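Wash It Less, and Label It Properly

By Erick Athumani
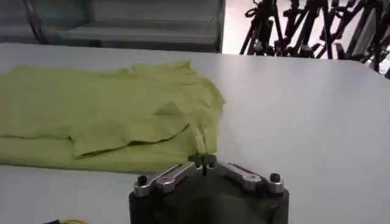 6 min read

The care label on a T-shirt is a technical document. It is also one of the worst technical documents most people own. It gives a maximum temperature, a drying restriction and a warning about bleach, and it leaves out the one figure that decides how long the shirt will last, namely how often it can be washed before it is no longer worth wearing.

My argument is that garments should be sold with a stated wash life, in the same way that light globes are sold with stated hours. The test methods exist. The cost is low. The resistance comes mostly from the fact that the figures would be unflattering.

What washing does to a knit

A cotton jersey is a set of interlocked loops made from short fibres twisted into yarn. The twist holds the fibres in place. Every wash cycle flexes the yarn, swells it with water and rubs it against whatever else is in the drum. Some fibres work free. A portion leave with the rinse water and a portion end up in the dryer filter, and both portions used to be shirt.

Loss of fibre is only one of the failure modes. Knits also relax. A jersey fabric is stretched lengthwise during finishing, and the first few washes let it return to something nearer its natural state. The shirt gets shorter and wider. If the fabric was cut off grain to save cloth, the side seams will also begin to rotate toward the front and back. The trade term is spirality. Most people who own a shirt with this fault assume they hung it badly.

Colour is the third failure, and the one that most often sends a garment to the rag bag. Bright shades are the hardest to keep. Reactive dyes bond chemically to cotton and hold up well if the excess has been rinsed out at the mill. Rinsing uses water and time, so it is often shortened. The customer finishes the job at home.

The existing label

None of this appears on the label. The symbols describe the harshest treatment the garment should receive, which many households read as the recommended one. A tub with a number in it is an upper limit. A shirt marked for a warm wash will generally come clean in cold water with a modern detergent, and the dye and the fibre will both be better for it.

I put this to Evaristo Caruso, who ran the finishing line at Demberg for many years and now does contract testing. His view is that the symbols were never meant to carry advice. "They tell you what the maker will accept blame for," he said. "If you stay under the line and it shrinks, that's on them. If you go over, it's on you." He regards the label as a liability instrument, and having read a great many of them I think he is right.

A liability instrument has its uses. It should not be the only information supplied. A buyer comparing two shirts on a shop table has fibre content, country of origin and price. Fibre content says little when both are cotton. Price is a poor guide to durability, as a good deal of it pays for the name and the rent.

What a wash life figure would look like

The method is simple enough. Take a garment from stock, wash and dry it under fixed conditions, and measure it at intervals for dimensional change, seam rotation, colour change against a grey scale, and pilling. Record the cycle at which it first falls outside a set tolerance on any measure. That cycle is the wash life.

Demberg did this in-house for its work shirts. The base-grade jersey went out of tolerance on seam rotation at 13 cycles. The heavier grade, knitted from a better combed yarn and cut on grain, was still in tolerance at 200, when the test was stopped. The two looked much the same on a hanger. Someone washing the lighter shirt weekly would have a visibly twisted garment inside four months, and would have had no way to know it at the time of purchase.

There are fair objections. The first is that home laundry varies too much for a single figure to hold. This is true, and it is equally true of fuel consumption figures for cars. A standard test is useful for ranking, even where it is poor at predicting. If one shirt lasts far longer than another in the laboratory, it will very probably last longer in a front loader in Ballarat.

The second objection is cost to small makers. Sedeck, which sells undyed basics in modest runs, estimated that testing would be a burden if required for every style and colour. I accept that. Testing by fabric and construction would be adequate, with dark and bright shades tested separately for colour. A threshold could also be set, so that runs of fewer than 1000 garments are exempt.

The third objection is that makers would design to the test. I would welcome it. A shirt designed to pass a test for shrinkage, twist and fading would be a shirt that shrinks, twists and fades less.

The household's share

Labelling would deal with half the problem. The other half is frequency. The habit of washing everything after one wearing is fairly recent, and it tracks the spread of the automatic machine more closely than it tracks any change in how dirty people get. An undershirt or a pair of socks needs washing after each wear. A loose shirt worn over another layer for an afternoon in an office usually does not. Airing it overnight is enough.

When it does need washing, the mechanical side matters more than the chemical side. Turn it inside out. Do the zips up on anything else in the load, or wash those items separately - a jeans zip is a small file, and it is free to move. Do not underload a top loader on a long cycle. Use less detergent than the cap suggests. Residue stiffens the fibre and holds soil, and people respond to the resulting dull smell by adding more.

Drying deserves more attention than it gets. Tumble drying is hard on cotton because the heat removes the moisture that keeps the fibre flexible, and the tumbling then bends it while it is brittle. If a dryer must be used, take the garment out slightly damp and lay it on a flat surface to finish. Line drying is gentler, although full summer sun will fade a bright shirt faster than any number of cold washes. Shade and moving air are the better combination.

Mbwambo, a small mending and resale business near me, keeps informal notes on why garments come in. Holes near the hem front are the most common complaint in T-shirts, and they are generally put down to moths. Few are. They sit where the cloth is pressed between a belt buckle and a kitchen bench, and each wash then opens the worn spot a little further. A shirt worn untucked over a buckle will fail there first, whatever the label says.

Where this should start

I do not expect the large chains to volunteer. Their lower price points depend on a replacement rate that a wash life figure would expose. The practical starting point is uniform contracts. Hospitals, councils and schools buy in volume, replace on a schedule and already ask for test data of various kinds. If they asked for a wash life, mills would produce one, and once the figure existed there would be little reason to leave it off the retail version of the same fabric.

Pirkix, a workwear supplier, has gone partway. Its tender documents now give cycles to failure for each fabric. The same fabrics go into its retail line with no such figure attached. When I asked why, I was told that retail customers had not requested it, and that the swing tag was already full. The tag in question carries a logo, a slogan and a picture of a mountain.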